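Textbook Loans – Gallery
Large course textbooks with red covers are among the heaviest items we lend. Students may borrow them from January.
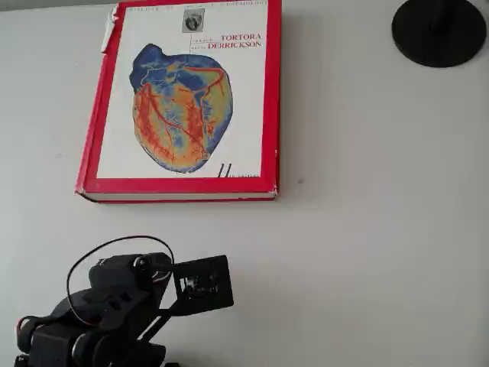

Priltano Library – Reference and Loans Department
Worn corners are noted before each loan.

Volumes are checked inside as well as out.
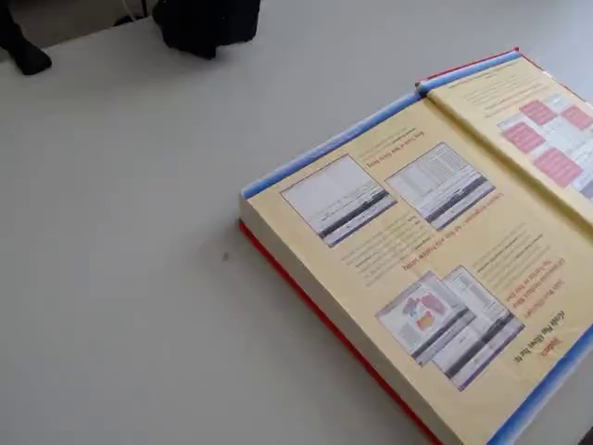 Loans last 7 days and may be renewed once at the desk.

Covers are inspected on return.

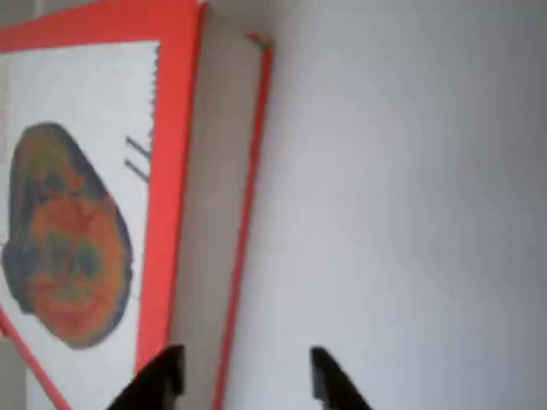 One borrower asked whether small tears are charged for – they are not.

Please keep books flat.

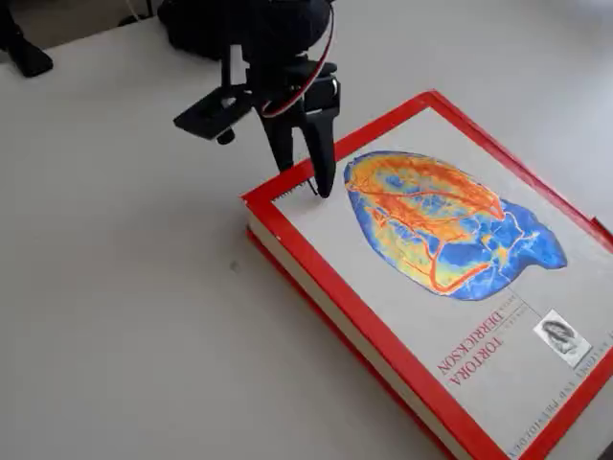 Fodus wrote that a second copy would help before examinations.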